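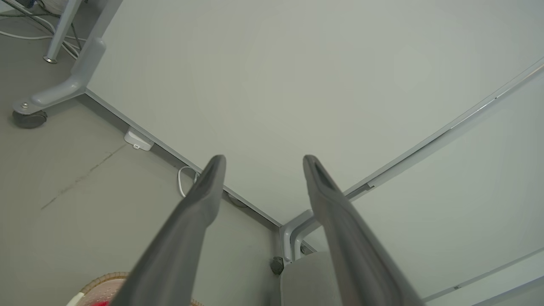

Robot arm learns to find the edge of a table before it moves

A small research group in Gornau has presented a method which helps a robot arm to understand where a work surface ends, using only the camera near its gripper. The method is called Tisus, and the group described it in August at a workshop on household and office robots.

The problem is well known to people who work with robot arms. A camera close to the gripper gives a very good view of the thing which the robot wants to pick up, but it knows little about the rest of the room. When the arm turns a little to the side, the picture can be filled with plain tabletop on one half and floor on the other. For a person the border between them is easy to understand. A robot which has learned mostly from pictures of objects can take the floor for a second, darker table, and then it tries to put something down there.

"In our first tests the arm placed a cup exactly beside the desk," says Keith Trevaskis, who leads the work. "It was very sure about it. The gripper opened at the correct height for a table, only the table was not under it."

Tisus does not try to recognise furniture. The software follows long straight lines in the picture and compares how they move when the arm makes a short movement of a few centimetres. A line on the near surface moves faster than a crack or a cable on the floor. From this difference the method decides which side of the line is high and which is low, and it marks the low side as a place where nothing may be released. The fingers of the gripper are also in the picture all the time, so the software has to learn their shape and leave them out of the calculation.

For the training the group recorded 1000 short arm movements in ordinary rooms, with desks standing next to each other and with chairs, baskets and cables left where they were. The recordings were not cleaned afterwards. According to Keegan Stubbs, who wrote most of the software, this was a decision with some discussion in the group, as it made the first results worse.

The final test had 400 placing tasks at desks which the robot had not seen before. Without the new method the arm released the object over the floor or over a gap between two tables in 37 cases. With Tisus this happened in 4 cases. All of these were at places where two surfaces of almost the same height meet at a corner, and where a metal rail between them reflects the light of the room. The group writes that such corners remain the most difficult part. A surface which is only slightly lower than the other one gives a very small difference in movement, and the software often treats both as one table. When the gap between them is narrow this makes no harm, but with a bigger gap a small object can fall through.

There is also a cost in time. The arm needs the short side movement before every placing, and this adds 2 seconds to each task. For a robot which tidies a desk this is acceptable, Trevaskis says. For a packing line it would be too slow, and the group does not plan to offer it there.

The tests were made with one type of gripper, with two soft fingers. Stubbs is now preparing a version for a wider gripper which covers more of the picture - here the software sees less of the table edge and must sometimes guess how the line continues behind the fingers. First recordings for this exist, but there are no results yet.

The recordings and the software will be available for other research groups later this year. A second test series, with glass tables and tables with round corners, is planned for the winter.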